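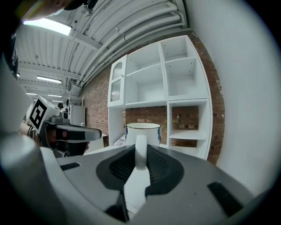

Visit report: the Grarus science centre, Pralville

Grarus occupies a former pumping station on the east side of Pralville, ten minutes on foot from the railway station. I went on 2022-09-27, a working day outside the school holidays, and stayed from opening until mid-afternoon. The notes below cover access, the main exhibits and the state they were in. Opening hours change in winter and should be checked before travelling.

Getting there and tickets

The number 4 bus stops at the gate. Drivers should follow signs for the Iyamu Bridge and turn left before it; the car park is on the river side and takes coins or cards. Tickets are sold at a single desk inside the old boiler house. Timed entry applies at weekends and during August. On the day of my visit there was no queue and the desk issued a ticket without a time on it.

Bags larger than a small rucksack go into lockers. The lockers are free but the doors are stiff, and the key has to be turned fully back before it will come out.

Ground floor: water and pressure

The building keeps one of its original beam engines. It no longer runs on steam. An electric motor turns the flywheel at a slow rate for a few minutes every hour, and a panel beside it explains the valve gear with a cut-away cylinder. The panel is accurate, though the lettering is small and the lighting comes from behind the reader.

Next to it is the pressure wall, a set of clear pipes in which visitors raise a column of water with hand pumps. Two of the pumps have different bore sizes, so the trade between effort and stroke length can be felt directly. This is the best thing in the building. One pump had a worn seal and lost height as soon as the handle was released.

The vortex tank stands 331 cm tall and fills the well of the old staircase. It takes a while to form a stable column and most people walk off before it does. A timer on the display would help.

First floor: the Vandale Gallery

The gallery deals with sound and light. The parabolic dishes at each end work well when the room is quiet. With a school group present they do not, and the noise carries from the stairs as well. The coloured shadow room is a standard arrangement of red, green and blue lamps on a white wall. The blue lamp was dimmer than the other two, which gave a yellowish white where the three overlap.

A pendulum hangs through the floor opening from the roof truss. Rakiya Olaniyan, who leads the gallery tours, gave its bob a push at eleven and then talked through the change in swing direction using a chalk circle. Her tour lasts half an hour and is included in the ticket. She took questions about the suspension - a steel wire in a fixed clamp - and answered them without simplifying.
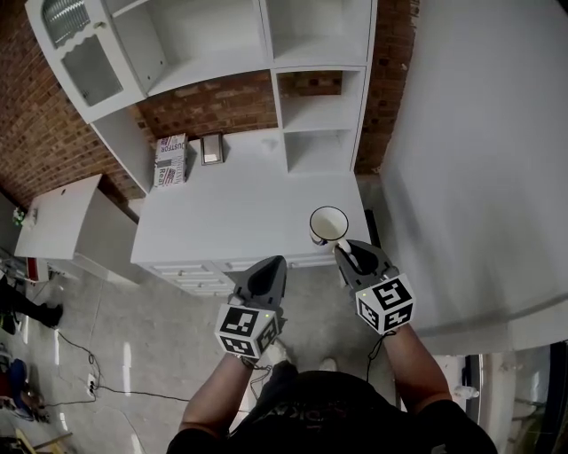 Café and shop

The café is in the coal store. It serves soup, filled rolls and hot drinks, and closes an hour before the exhibits do. The shop stocks kits and books, mostly for children under twelve. A guide to the building itself was out of print.

Access

A lift serves both floors. The platform above the beam engine can only be reached by stairs, and the view from it is not reproduced elsewhere. Lockers on the bottom row can be used from a wheelchair. There are accessible toilets on the ground floor only.

Faults noted

Pressure wall, second pump from the left: seal worn.
Shadow room: blue lamp weak.
Locker 2: key jams.
Beam engine panel: glare from the window after midday.

I reported the locker at the desk and was told it was already on the repair list.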